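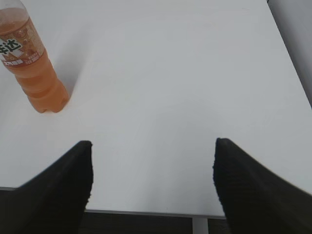 Riet Van Hecke asks whether the deposit is still paid on a bottle with the cap left on. At the Holtville depot it is, provided the bottle is empty.

4. Sorting soft drink bottles

4.1 Clear a white tabletop and stand one bottle on it, upright, cap facing up. 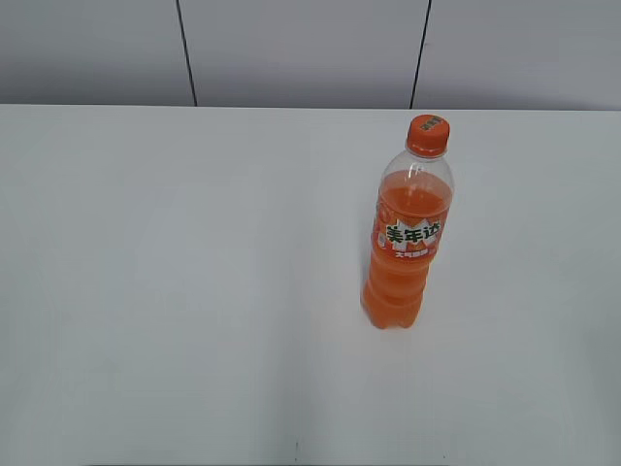 Orange soft drink bottle, standing, cap on.

4.2 Check the level. Any bottle with drink left in it goes to the sink first - the Boersma crate is for empties only.

4.3 Leave the label on. The depot reads it to sort by colour and brand, and a peeled bottle is set aside for hand checking.

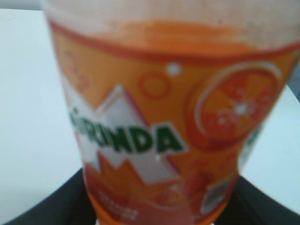 A creased or faded label is fine as long as the printing can be made out. Torn ones go in the second crate.

Caution: Do not crush bottles before they are counted. Flattened plastic will jam the Ultix counter.

4.4 Turn the bottle until the brand name faces you, then look for the small print lower down.
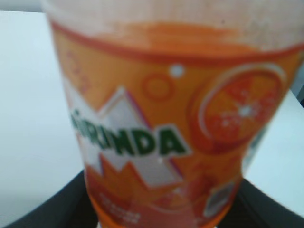 4.5 Rinse with cold water, drain, and refit the cap.

4.6 Place in the crate, base down. Close the bag at 233 bottles and write the count on the tag.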